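Jodora Reuse Scheme

The Jodora Reuse Scheme is a shared waste and repair service for small firms on the Brinmont trading estate. It collects unwanted furniture, packaging, textiles and office kit from member businesses and passes them on, mends them or strips them for parts. Set up by the estate's tenants' group, with Clovari, a local haulage firm, doing the lifting.

Background

Before the scheme most units on the estate had their own general waste contract. Half-empty bins, collected anyway. Cardboard went in with everything else, and so did chairs, shelving and a lot of pallets. A survey of tenants found that few knew what they paid per lift and fewer knew what was in the bin. The first trial covered cardboard and pallets only, lasted one winter and was extended in November to take in furniture.

Operation

Members pay a flat yearly fee and get a collection every Friday. Items are booked in by noon the day before – late bookings wait a week. Goods go to the Gunawan building, a former carpet warehouse at the north end of the estate, where they are sorted into 4 streams: reuse, repair, parts and recycling. Anything left over goes to ordinary disposal and is charged to the member by weight.
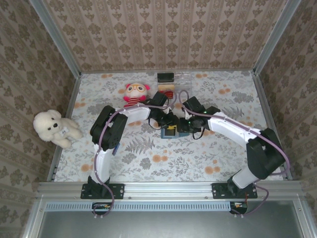 Repair is mostly simple work. Castors, drawer runners, re-covering seats. Electrical items are tested before they leave the building and tagged; those that fail are stripped. Soft goods are accepted if clean and dry, mattresses are not. Paint, gas bottles and flourescent tubes are refused at the door.

Membership

The scheme opened with 30 member firms. Most are workshops, small offices and food wholesalers. Firms outside the estate may join if they are within 2 miles of it, but pay for there own transport. Members can take from the reuse store free of charge, up to a yearly limit. Schools and clubs pay a small handling fee.

Results

In its first full year the scheme passed on 400 pieces of furniture, desks and filing cabinets mainly. Several members moved to smaller bins or to fortnightly lifts. Savings varied a lot – firms with heavy packaging did best, offices hardly noticed.

Criticism

Some tenants have complained about the flat fee, which costs a one-room office the same as a large workshop. A banded fee has been proposed but not adopted. Storage is the other sore point. Filing cabinets in particular arrive faster than they go out, and collections of them were paused for a time.

See also

Brinmont trading estate
Pallet pooling
Commercial waste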